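Reprendre l'affaire de mon beau-père : comment ne pas finir en stagiaire à vie ?

Publié en octobre par castor_du_lundi_matin

Bonjour à tous. Mon beau-père dirige une petite société de volets et de stores, Castaño, qu'il a montée avant que je sache marcher. Il veut passer la main. Enfin, il le dit à table, entre le fromage et le dessert, et au café il a déjà changé d'avis. Ma femme n'en veut pas, son frère en voudrait bien mais pas le matin. Reste moi, qui viens de la logistique et qui sais à peine reconnaître une lame orientable.

Cela fait deux ans que je suis « directeur adjoint ». Dans les faits, je valide les congés et je commande le papier. Il signe tout, jusqu'aux notes de frais de 172 euros, qu'il relit au crayon. Les clients l'appellent sur son portable personnel. Les poseurs me demandent mon avis, puis vont lui demander le sien, puis font comme d'habitude.
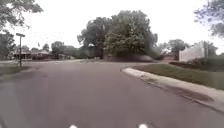

La rue, vers le carrefour.

J'ai proposé un calendrier écrit. Il m'a répondu qu'entre nous on n'avait pas besoin de papiers. Il garde pourtant la facture de sa première perceuse sous pochette plastique. Faut-il passer par un conseil extérieur, au risque de vexer tout le monde jusqu'à Noël ? Et comment traiter le beau-frère, qui ne travaille pas dans la boîte mais a des opinions sur la couleur des camionnettes ?

J'ajoute que je n'ai pas les moyens de racheter comptant, et qu'on ne m'a jamais montré les comptes en entier. J'ai vu une page, une fois, à l'envers.

vieille_enclume

J'ai été à votre place, puis à celle du beau-père, et je peux vous dire que la seconde chaise est plus confortable mais qu'on s'en lève très mal.

Commencez par les comptes. Tant que vous n'avez pas lu les trois derniers bilans, à l'endroit, vous ne reprenez rien, vous rendez service. Demandez-les par écrit, poliment, avec copie à l'expert-comptable. S'il refuse, vous avez votre réponse et vous pouvez rouvrir votre CV.

Ensuite, séparez trois questions que les familles mélangent avec un grand talent : à qui appartient l'entreprise, qui la dirige, et qui a le droit d'en parler le dimanche. Votre beau-frère peut très bien hériter de parts sans choisir les camionnettes. Cela se règle dans les statuts ou dans un pacte d'associés, et chez un notaire pour tout ce qui touche à la succession. Faites-le tant que tout le monde se parle.

Chez nous, à l'atelier Vatov, on avait fixé un seuil de signature. En dessous de 3000 euros, je décidais seul et mon père n'en entendait pas parler. La première fois que j'ai dépensé 1511 euros sans lui, pour un compresseur, il n'a pas dormi. La deuxième fois, il a dormi. Au bout d'un an on a relevé le seuil et il s'est mis à la pêche, où il donne des ordres aux autres pêcheurs.

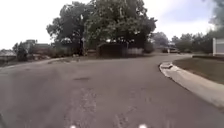 Et le conseil extérieur ?

Oui, prenez-en un, mais pas un ami de la famille et pas le banquier. Le nôtre venait du cabinet Uvstead et nous a facturé 1397 euros pour deux demi-journées. J'ai trouvé ça cher pour quelqu'un qui répétait ce que je disais depuis quatre ans. Seulement, quand c'était lui, mon père prenait des notes.

Faites-lui rédiger une liste courte : ce que le cédant transmet, à qui, à quelle date. Mettez-y les mots de passe, les gros clients, le fournisseur qu'il faut appeler avant dix heures parce qu'après il déjeune. Chez un fondateur, la moitié du fonds de commerce tient dans la tête et l'autre moitié dans un carnet illisible.

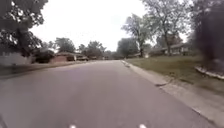

Pour le prix, il existe des solutions quand on ne peut pas payer comptant : crédit-vendeur, holding de reprise, cession des parts en plusieurs fois. Je ne vais pas vous faire un cours, les règles fiscales ont encore bougé depuis mon époque et je me suis déjà fait gronder ici pour moins que ça. Voyez un avocat, un vrai, à vous, distinct de celui du beau-père.

Dernière chose : prévoyez-lui un bureau ailleurs. S'il garde le sien, vous aurez beau avoir la signature, les poseurs iront frapper à sa porte.

pimprenelle_compta

D'accord avec ce qui précède, sauf pour la pêche, mon père a essayé et il est revenu au bout d'une semaine.

Chez nous on a utilisé Nuveck pour ranger les contrats et les tâches à transmettre. Un tableur aurait fait pareil. Mais faites renvoyer le portable du patron vers le standard, pour moi c'est ça le vrai jour de la reprise.

rideau_de_fer

Fuyez.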